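Timetable feeds and the student app, part two

The calendar sync in the Durholm student app was rewritten over the summer, and I said I would write up what changed. The first part dealt with sign-in. This one is about timetables, which generate more support tickets than everything else in the app put together.

The old arrangement was simple. Each student had a personal feed address, the app fetched it when opened, and the server built the feed from the timetabling database on every request. It worked well enough while the app was only used by the Plestport campus. When Fostby was added in November the number of feeds went up to 3,372, and the phones all woke up at five to nine to ask for the same thing.

Building one feed took two seconds on a quiet server. Most of that went on working out teaching weeks. The database does not store dates for a class. It stores a week pattern, a day number and a slot number, and the dates have to be worked out against the academic calendar, which is held in a different table and has different week numbers for each campus. Fostby starts its week one a week later than Plestport. A student taking modules on both campuses therefore needs two sets of week numbers in one feed.

The new version keeps a stored copy of every feed and rebuilds it only when something in it has changed. Arwel Gwynne, who looks after the timetabling database, added a change table that records the module code and the time of each edit. A small job reads that table every 60 seconds, finds the students enrolled on the affected modules and marks their feeds as stale. A second job rebuilds the stale ones. The app is never made to wait for a rebuild - it gets the stored copy, even if that copy is a minute old.

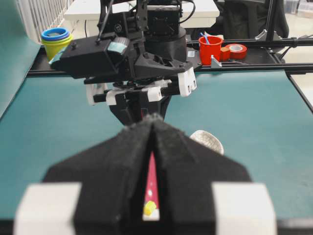
Room changes were the awkward part. In the old feed every event was given a fresh identifier each time, so a phone calendar treated a moved lecture as one event deleted and another created. Any reminder the student had set was lost. The identifier is now made from the module code, the group and the week number, none of which change when a room does. If the class moves to a different week it still counts as a new event, and I have left that alone.

Clock changes caused one bug that took far too long to find. The feed gave times in UTC, worked out correctly, but repeating events were written as a single rule with a start time. Every class after the October change then appeared an hour early. The fix was to stop using repeat rules and write each class as its own event. The files are larger but compress well.

I set a limit of 4,000 stored feeds, after which the job writes a warning to the log and carries on. It is only there so that somebody looks at the disk before the next campus is added.

Neelam Jaiswal on the student helpdesk asked for a "last updated" line at the top of the timetable screen. I was against it, on the grounds that it would prompt people to keep pressing refresh. It went in anyway and the tickets asking whether a timetable was current have mostly stopped. The time shown is that of the last rebuild, so a student whose modules have not been edited may see a time from several days ago. The wording was changed from "last updated" to "last change" to make this clearer.

Still to do:

Reading week is shown as blank, and should say that it is reading week.
Exam entries come from Gronow as a spreadsheet and are loaded by hand.
Old feed addresses still work and need to be switched off at some point, after a notice in the app.

The exam import will be part three. I have asked for the spreadsheet columns to stay in the same order from one term to the next, and am waiting for a reply.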